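Feven (robot learning method)

Feven is a method for training robot manipulation policies from wrist-mounted camera video. It was developed by Mirela Tavares, Emerson Caldeira and Junhao Lei, and first described in a technical report dated 24 Oct 2022. The method addresses a known weakness of policies that see the workspace only through a camera fixed near the gripper: the view changes completely as the arm moves, and large parts of it may contain nothing useful for the task. Feven assigns a weight to each region of the incoming video according to how much that region helps predict the next motion of the arm.

Background

Policies trained by imitation learning map camera input to arm commands using recorded demonstrations. In kitchens and similar rooms, a wrist camera often faces a wall, a counter or the front of an appliance for long periods. Patterned surfaces such as marble, tile and wood grain are rich in visual detail, and a network can attach itself to that detail during training. When the same policy is moved to a room with different surfaces, performance drops.

A second problem is reflection. Glass and polished metal show a displaced copy of whatever faces them, and this copy moves differently from the surface itself as the camera moves. Earlier work by Anas Ghanem on the Tindov data collection reported that reflective panels were a common source of false motion estimates in close-range video. Feven takes its reflection handling from that work with small changes.

Method

The input to Feven is a short window of compressed video together with the joint positions of the arm. The procedure has two stages.

In the first stage, an encoder divides each video frame into a grid of patches and computes a feature vector for every patch. The motion of each patch is then compared with the motion expected from the joint positions, assuming a rigid scene. Patches that agree with the expected motion are labeled static. Patches belonging to the gripper itself, which stay nearly fixed in the view, are found in the same step and kept in a separate channel. Patches that fit neither case are labeled unresolved. Reflections usually fall in this last group.

In the second stage, a gating network produces one weight per patch. The weights are trained jointly with the policy, with a penalty on the total weight given to static patches of high texture. Unresolved patches are not removed. They are passed to the policy at reduced weight, on the grounds that a moving object and a reflection can look alike over a short window.

The gripper channel is treated differently from the rest. Early versions masked the fingers out, but the authors found that the policy then lost its only direct cue to contact, and the channel was restored. The fingers also give a fixed scale reference that the encoder can use near a flat wall, where depth is otherwise hard to recover.

Training data

The main training set, Molefe, contains 2475 demonstrations recorded in furnished kitchens. Of these, 2000 were used for training and the remainder were held back for evaluation. The recordings cover 14 task types, including opening doors, placing containers on shelves and pressing controls on appliances. Video was stored with strong compression to match the conditions of deployment - the authors chose not to clean it up afterward, and block artifacts are present in much of the set.

A smaller set of 877 clips, selected by Gleice Queiroz, contains only approach motions past glass or polished metal. It was used to tune the threshold for the unresolved label and was not used in training the policy.

Results

On the held-back demonstrations, Feven predicted arm motion with lower error than the same policy without gating. The difference was largest for approach motions close to patterned walls and smallest for tasks in which the target object filled most of the view. In trials on the arm, the gated policy completed more tasks in rooms absent from the training set. In rooms that were present, the two policies performed at nearly the same level.

Removing the texture penalty eliminated most of the gain. Removing the unresolved label had a weaker effect, limited mainly to tasks at appliances with glass fronts.

Limitations

The rigid scene assumption fails when a door or drawer is already moving, and the first stage may then label most of the view as unresolved. The method also depends on accurate joint positions. A loose camera mount produces a constant error that the gating network can learn to ignore only in part.

Dark glossy objects seen through glass remain difficult, as their outlines are mixed with reflections from the room.

Related methods

Prandine, a later variant by Lei and Queiroz, replaces the fixed patch grid with regions of variable size. It needs more memory but follows thin objects more closely - shelf edges and gripper fingers in particular.

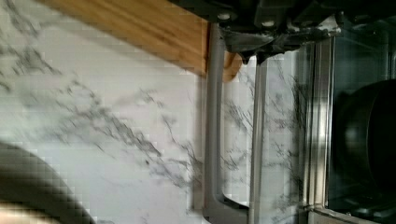
Both methods use the same encoder, and weights trained for Feven can be loaded into Prandine without retraining the first stage. The gating network has to be trained again.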